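How Does a Robot Learn to Help Out?

Think back to when you learned to tie your shoes. Somebody showed you, and then showed you again, and after plenty of floppy loops your fingers got the idea. Robots at the Nimasov learning lab need showing too, only they need a great deal more of it than you did!

Each showing is called an example. Many of ours happen in a make-believe apartment called Cosness, built inside a computer, a bit like the world in a video game.

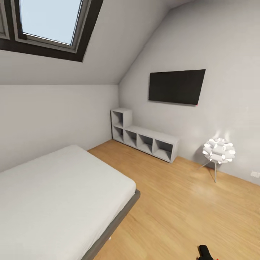
A bedroom in Cosness, with a skylight in the sloping roof.

A person steers the robot's arms through a job, and the computer saves every little move along with what the robot saw. One job, called Derneck, is all about a camera and its tripod (that's the three-legged stand a camera sits on). Tripods are tricky, with all those legs and clamps and a long handle poking out, so it's a fine thing to practice on. 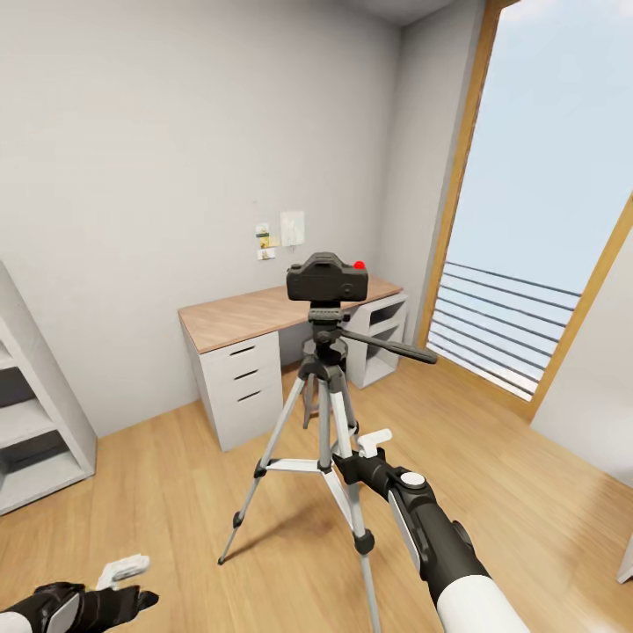
The robot's gripper reaches a leg of the tripod.

For Derneck we saved 2426 examples, and every one got checked. If the robot bumped something or dropped it, we put a note on that example so the learning program would know. A good helper at the controls can finish 50 in a day, with a nice long lunch in the middle.
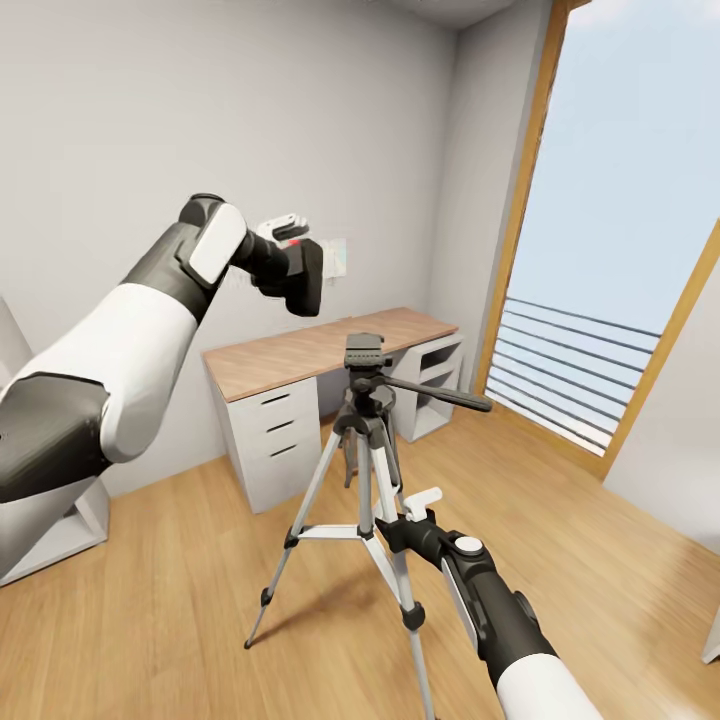 Then comes the learning part. A program named Bonsu goes through all the examples, over and over, looking for what the good ones have in common. After that it gets to try the job by itself. On its first day Bonsu tried 33 times and managed it 6 times, and we were so pleased we clapped. What would you teach a robot first? Try writing down every single move your hands make when you open a jar, and see how long your list gets!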